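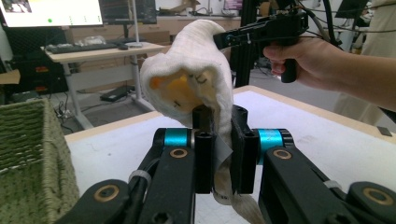 Visuals bench, Trirkgate / notebook / February, started after lunch, finished gone 9 pm

Trails effect in Ilar, still the juddering. Picking up from the last entry where I said it was fixed. Wasn't.

Symptom again for anyone reading cold: Trails on a layer, Decay anywhere in the top third of the slider, slow horizontal movement. Looks fine for a bit then the tail starts stepping, like it's being redrawn every other go. Fast movement hides it. Vertical movement same but harder to see on the wall because of the panel joins.

Tried first: turned off everything except one layer, one white bar, black background. Still steps. So it isn't load. Good to know, annoying to know.

Tried second: output rate. Project was set to 60, Katiyar box was reporting 60, wall looked happy. Dropped the project to 36 on a whim and the stepping got much worse and also slower, which at least means it follows the rate. Put it back to 60. REMEMBER the rate field doesn't take until you click out of it, I lost a good while to this.

Tried third: Beteck fader unplugged, in case it was sending junk. No change. Plugged back in and it had forgotten its page, so had to remap the lot. Saved the map this time as trails_bench_map. Please don't overwrite.

Then the useful bit. Speed on the Move block is in BPM, Decay on Trails is in milliseconds. I had Decay at 900. Move block rounds its position to whole pixels before it hands over to Trails. At slow speeds the bar sits on the same pixel for a few draws, then hops. Trails stacks the copies on top of each other while it sits, bright lump, then a gap, then a bright lump. That's the stepping. Nothing is dropping, it's drawing exactly what it's given.

Checked by putting a Blur between Move and Trails, radius 3. Lumps go away nearly completely. Bit soft on the front edge of the bar but from the back of the room I can't tell. Radius any higher and the tail goes milky.

Better way, I think: there's a Smooth tick box on Move, off by default, hidden in the fold-out where the easing lives. With it on the position isn't rounded. No blur needed. Edges shimmer slightly at very low speed, could be the wall and could be me being tired. Look at it again with fresh eyes.

Settings that looked right, one bar, slow pan:
Move: Smooth on, easing linear, wrap on
Trails: Decay 900, blend Add, Clear on cue OFF
Output: 60
Blur: bypassed, left in the chain

Blend modes. Add is nicest on black but goes to solid white as soon as two tails cross. Screen is kinder. Lighten gives hard shapes where they overlap, quite liked that, wrong for this job though. Multiply does nothing visible on black, obviously, spent longer than I'd like finding out.

Clear on cue: with it on, every cue change wipes the tail and you get a blink. With it off the old tail bleeds into the next look and fades out by itself. Off is much better for slow sections. For the hard cuts we'll want it on, so it needs to live per cue and right now it's per layer. Workaround is two copies of the layer and swap between them. Ugly. Doubles the mapping on the Beteck as well.

Colour: hue shift inside Trails happens after the fade, so the tail end goes muddy brown when you start from orange. Put the colour block ahead of Trails instead and the tail stays clean. Blue and green don't seem to mind either way.

Also noticed, not chasing today:
- Ilar forgets preview zoom on reopening
- Katiyar fan gets loud with the lid shut, leave the lid off
- renaming a layer while it's live makes the thumnail go grey until you click it
- Decay slider and the number next to it disagree at the very bottom, trust the number

Wall brightness. Was running it far too high for the bench, which made the lumps look worse than they are. Brought it down, tails read longer and the low end bands a bit. Banding is a seperate problem. Dither on the Katiyar helps some, switch is under Output > Advanced, takes a restart.

Next:
1. same test with the real content in place of the bar
2. two layer swap, see if the crossover is clean by hand
3. shimmer at low speed, try it on the small monitor to rule out the wall
4. write up the Smooth tick box in the shared notes, everyone's going to hit this

Project saved as trails_smooth_b on the bench machine. The one without the b is the broken version, keeping it for comparison. Wall off, Katiyar left on to see if it drifts overnight.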